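# 仕切りの寸法　ティーバッグ箱を使い続けるための設計と運用

個包装のティーバッグは、茶葉の保存という点では箱をほとんど必要としない。外袋がアルミ蒸着であれば、湿気も光も袋が止める。紙の外袋であっても、買ってきた紙箱のまま戸棚に置けば足りる。それでもふた付きの仕切り箱が売れ、宿の朝食室や会社の応接、家庭の食卓に置かれているのは、複数の種類を一度に見せ、一袋だけを抜き取らせる道具がほかに少ないからである。つまりティーボックスは保存容器としてより、配架の什器として評価したほうがよい。

配架の什器としての性能は、仕切りの寸法、ふたの構造、置き場所、補充の手順でほぼ決まる。本稿では木製・ガラスぶたの据え置き型を中心に、それぞれを順に見ていく。取材先は、木製小箱の工房Rustikと、Skokevnessにある客室の少ない宿、それにFleuryの共同オフィスである。

## 外袋の寸法が先にある

箱の設計は外袋から始まる。ところが外袋には統一規格がない。正方形に近いもの、縦に長いもの、タグの分だけ上部が張り出すもの、四方シールの耳が広いものが混在する。中身の茶葉の量が同じでも、外袋の幅は銘柄によってかなり違う。

Rustikで設計を担当するMaxence Millet氏は、新しい型を起こすとき、まず市販の外袋を平らに並べて幅と高さを測り、表にする。表の中で最も幅の広いものに合わせると、今度は幅の狭い袋が仕切りの中で斜めに傾く。傾いた袋は隣の袋の耳に引っかかり、抜くときに二袋いっしょに上がってくる。

「一番大きい袋が入ることは条件ですが、それだけで寸法を決めると、小さい袋の使い勝手が悪くなります。横の遊びは指の先が入るかどうか、というところで止めています」

横の遊びが小さすぎる場合の不具合は、もっと分かりやすい。袋の耳が折れ、仕切り板との摩擦で底まで落ちず、上端がふたに当たる。ふたが閉まりきらない箱の多くは、蝶番の故障を疑われるが、原因は袋の座りにあることが多い。袋を全部出し、底に茶葉の粉や切れたタグの紙片が残っていないかを見るのが先である。

高さについては考え方が二つある。袋の上端を仕切り板より高く出し、つまみ代を確保する方式と、袋を仕切り板より低く沈め、銘柄の印刷面をガラス越しに見せることを諦める方式である。前者は抜きやすく、後者は見た目が揃う。据え置き型の大半は前者を採る。Rustikの現行品も前者で、仕切り板の上端を外枠より一段低くし、さらに各室の中央に浅い切り欠きを設けている。

切り欠きの形は当初、半円だった。現在は台形に変わっている。半円の切り欠きは加工が簡単だが、端部の角が薄く残り、薄板では繊維方向に欠けやすい。台形にして角を丸めると、欠けの返品が目に見えて減ったという。

## 立てるか、寝かせるか

袋の収め方にも二通りある。立てて前後に並べる方式と、寝かせて上に積む方式である。

寝かせる方式は引き出し型の箱に多い。箱の高さを抑えられ、引き出しを重ねれば設置面積も小さい。欠点は、見えるのが一番上の一袋だけであること、残量が上から読み取れないことである。補充も上に積むだけになるので、古い袋が底に残り続ける。

立てる方式では、残量は前後の隙間として現れる。隙間が広がれば袋が倒れる。倒れた袋は立った袋より場所を取り、室の中で横向きに回り、次に手を入れた人が元に戻すことはまずない。したがって立てる方式の箱には、満杯のときの容量とは別に、姿勢が保てる最少の袋数がある。取扱説明書に書かれることは少ないが、運用上はこちらのほうが重要な数字になる。

対策としては、室の奥行きを浅くする、底板に前傾の勾配をつける、可動の押さえ板を入れる、の三つが知られている。奥行きを浅くするのは最も単純で、壊れる箇所も増えない。底の勾配は、袋が一方向に寄りかかるので残量が減っても姿勢が揃うが、外袋の紙が滑りやすいと足元から前へ抜ける。押さえ板は効果が確実なかわりに部品が増え、客が触れて外す。

Rustikは一時期、Hundierという名の型に押さえ板を採用していた。板は溝に差し込むだけの構造で、工具なしに位置を変えられた。販売後の問い合わせで最も多かったのは、板の紛失である。茶と一緒に客が持ち去ったとは考えにくく、補充のときに袋の空箱に紛れて捨てられたものと同社はみている。Hundierは次の改訂で押さえ板を廃し、室の奥行きそのものを詰めた。

## 室の数

室の数は四、六、八、九、十二が一般的である。四と六は横一列または二列で、箱が細長くなる。八は二行四列、十二は三行四列が多い。

室を増やすと種類は増やせるが、外形を変えないかぎり一室は小さくなる。種類ごとの減り方は均等ではないので、小さな室に人気の銘柄を入れれば頻繁に空になり、人気のない銘柄は長く居座る。室を二つ使って同じ銘柄を入れるという運用が現場で自然に生まれるのはこのためで、室数と種類数を一致させる必要はない。

Skokevnessの宿では二月の朝食室で1,983袋が出た。宿の帳簿は銘柄別に付けられており、上位の二種で半分を超える。それまでは全種類を一室ずつに割り当てていたが、朝食の途中で上位の二種が必ず切れ、配膳の担当が皿を下げる手を止めて補充に回っていた。上位の二種に二室ずつを与えてからは、補充は朝食の前と後の二回で済んでいる。かわりに種類をいくつか減らした。減らした銘柄について客から尋ねられたのは、帳簿の備考欄によればカモミールだけである。

同じ期間の前年は3,042袋だった。差は客数の差もあるが、宿の側は、袋を小皿に盛って各卓に配っていたのを箱に切り替えた影響が大きいと見ている。卓に配った袋は、飲まれなくても客が触れれば戻せない。濡れた皿の脇に置かれた袋は紙が波打ち、開封していなくても廃棄になる。箱から取る方式では、客は飲む分だけを抜く。

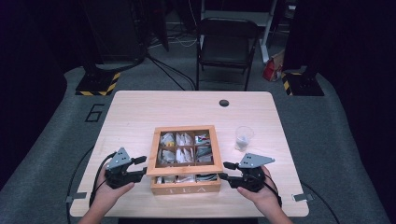 室の配列は、手を伸ばす側から見て決める。正方形に近い箱は前後左右どこからでも届くが、そのぶん奥の列が影になりやすい。写真の箱は三行三列の九室で、袋はどれも立てて収められ、前面には「TEA」の文字が彫ってある。右の列に赤や青、青緑の印刷が入った袋がまとまり、上のほうの室では白い紙の面が見えている。色の異なる外袋を一列に寄せると、ガラス越しに見たときに列が区別でき、白い袋ばかりの室が続く側は銘柄を読まなければ選べない。白地の外袋を使う銘柄が多い場合は、白い袋同士を隣り合わせにせず、色のある袋を間に挟むほうが選ぶ時間は短くなる。前面に文字があると箱の向きが一つに定まるので、補充のたびに配列が回転してしまう事故も防げる。

## ふたと蝶番

ガラスぶたの利点は、閉めたまま中が見えることに尽きる。中が見えない木ぶたの箱では、客はまず開け、見て、閉めるか、開けたまま立ち去る。ガラスぶたでは見てから開けるので、開いている時間が短い。湿気に対する効果を云々するより、ほこりと湯気を避ける時間が長くなると考えたほうが実態に合う。

ガラス板はふた枠の内側の溝に落とし込み、裏から押縁で留めるか、溝に差し込んでから枠を組む。前者は割れたときに交換できる。後者は見た目がよく、押縁の浮きも起きないが、割れれば枠ごと作り直しになる。購入のとき、ふたを裏返して押縁の有無を見ておくと、修理の可否が分かる。

アクリル板は軽く割れないが、布で乾拭きを続けると細かい擦り傷で白くなる。静電気で茶葉の粉を引き寄せるのも欠点で、内側の粉は拭くとかえって広がる。中性洗剤を薄めた水で湿らせた布を固く絞り、一方向に拭いてから自然に乾かす。

蝶番は小型の真鍮製か鉄製の平蝶番が標準である。問題はふたが開いた状態の保持で、保持機構のない箱では、ふたは背側の接地点まで倒れるか、垂直を少し越えたところで鎖や紐に支えられて止まる。Millet氏は、手を離したときにふたが自重で閉じ始める角度を試作ごとに測っている。現行品では水平から35度を下回ると閉じ、それより上では止まる。摩擦を強くすればどの角度でも止められるが、開けるときに箱の前側が持ち上がるほどの力が要る。箱が軽い、つまり袋が減っているときほどこの現象は起きやすい。

ふたの縁と箱の縁が当たる面には、小さなフェルトかシリコーンの緩衝材を貼る。緩衝材の厚みのぶん隙間ができるので、気密を求める人は嫌うが、個包装を前提とする箱に気密は不要である。緩衝材がないと、閉じる衝撃でガラスの押縁が徐々に浮く。剥がれた緩衝材は同じ厚みのものを左右そろえて貼り直す。片側だけ新しくすると枠がねじれ、蝶番のねじに偏った力がかかる。

## 木部の仕上げ

外側の仕上げは、ワックス、オイル、ウレタン塗装のいずれかが多い。湯の近くに置くならウレタン塗装が扱いやすい。輪じみができにくく、濡れた指の跡も拭けば消える。オイル仕上げは傷を部分的に補修できるが、塗布後しばらく匂いが残る。茶の箱ではこの匂いが問題になる。

内側は無塗装が原則である。紙の外袋は匂いを通す。仕上げ材だけでなく木材自体の匂いも移るため、針葉樹の香りの強い材は避け、広葉樹の淡色材か、匂いの抜けた合板を使う。仕切り板と外枠で材が違うことは珍しくない。新しい箱は、ふたを開けて風通しのよい場所に数日置き、鼻を近づけて匂いがしなくなってから袋を入れる。

銘柄同士の匂い移りも同じ理屈で起きる。ミント、ベルガモット、燻製香のある茶は、紙の外袋のまま緑茶や白茶の隣に置かない。隅の室に入れ、隣にはアルミの外袋の銘柄を置くと影響が小さい。箱を分けられるなら分けるのが最も確実である。

## 置き場所と周辺の物

Fleuryの共同オフィスでは、箱は給湯器の真横に置かれていた。湯を注ぐたびに湯気がふたの下面に回り、ガラスの内側が曇る。曇りは数分で消えるが、木枠の継ぎ目はこの湿潤と乾燥の繰り返しに弱い。設置から一冬で、ふた枠の留め継ぎの一か所に紙一枚ほどの隙間が出た。箱を給湯器から腕一本ぶん離し、間にカップを置く配置に変えている。

動線で言えば、カップ、茶、湯、砂糖、捨て場の順に並ぶのがよい。カップが先にないと、袋を手に持ったままカップを探すことになり、外袋を破る動作が歩きながらになる。外袋の切れ端が床に落ちるのはこの区間である。

見落とされやすいのが捨て場で、外袋とタグと使用済みの袋の行き先が箱のそばにないと、外袋は箱の空いた室に押し込まれる。空いた室を空いたままにしないこと、乾いたごみ用の小さな容器を箱の脇に置くことの二つで大半は防げる。濡れた袋の受け皿は箱から離し、必ず湯の側に置く。

箱の底には滑り止めを貼る。四隅の小さな丸形より、前の二点をやや大きくしたほうが、ふたを開けるときの前後の動きに効く。天板が淡色の木の場合、黒いゴムは色が移ることがあるので、透明か白のシリコーンを選ぶ。

## 補充の手順

補充は、抜いて、入れて、戻す、の順で行う。残っている袋をいったん室から抜き、新しい袋を奥に入れ、抜いた袋を手前に戻す。手順はそれだけだが、室ごとに完結させることが肝心で、全部の室を空けてから詰め直すと配列が崩れる。

業務用の徳用箱は100袋入りが扱いやすい。一室に入りきらない残りは元の紙箱に戻し、紙箱の外側に開封した月を書く。個包装の袋には期限の印字がないものがあり、紙箱を捨てると期限が分からなくなる。Skokevnessの宿では紙箱の底面を切り取り、期限の印字がある部分だけを引き出しに保管している。引き出しの中の札と箱の室の位置は同じ並びにしてあり、担当が替わっても照合できる。

袋を詰めすぎないことも手順に含めてよい。一室に力を入れて押し込めば数袋は余計に入るが、最初の一袋を抜くときに外袋が破れる。指を一本差し入れて前後に動く余裕を残し、それ以上は入れない。タグ付きの袋で外袋が薄いものは、タグの金具が隣の袋に跡をつけるため、さらに一袋減らす。

## 清掃と修理

清掃は、室ごとに底を見ることから始める。茶葉の粉は柔らかい刷毛で隅に集め、箱を傾けて出す。掃除機の細口を使う場合は、先端に薄い布を当てる。仕切り板が差し込み式なら外せるが、外すたびに溝が緩むので年に一度で足りる。水拭きは内側には使わない。

仕切り板が緩んだときは、接着剤で固定する前に、板の端に和紙を細く貼って厚みを足す。接着してしまうと、次に割れた板を抜けなくなる。仕切り板同士が十字に噛み合う相欠きの部分は、上から差した板が先に浮く。浮いた板を木槌で叩かず、両端を同時に手のひらで押し下げる。片側だけ押すと、相手の板の溝の底が裂ける。

ガラスが割れたときは、まず袋をすべて捨てる。外袋に細片が付着しているかどうかを一袋ずつ確かめる方法はない。箱を屋外で逆さにし、刷毛で払い、粘着テープで室の隅を押さえてから、翌日もう一度明るい場所で見る。交換用のガラスは溝の内法より縦横ともわずかに小さく切る。木枠は季節で動くので、溝いっぱいのガラスは次の乾燥期に枠を割る。

Rustikでは、ふた枠と蝶番と押縁を部品として出している。仕切り板については旧Hundierのものに限り在庫がない。Millet氏は、図面を渡せば近くの木工所で作れるとして、問い合わせがあれば板の寸法を送っている。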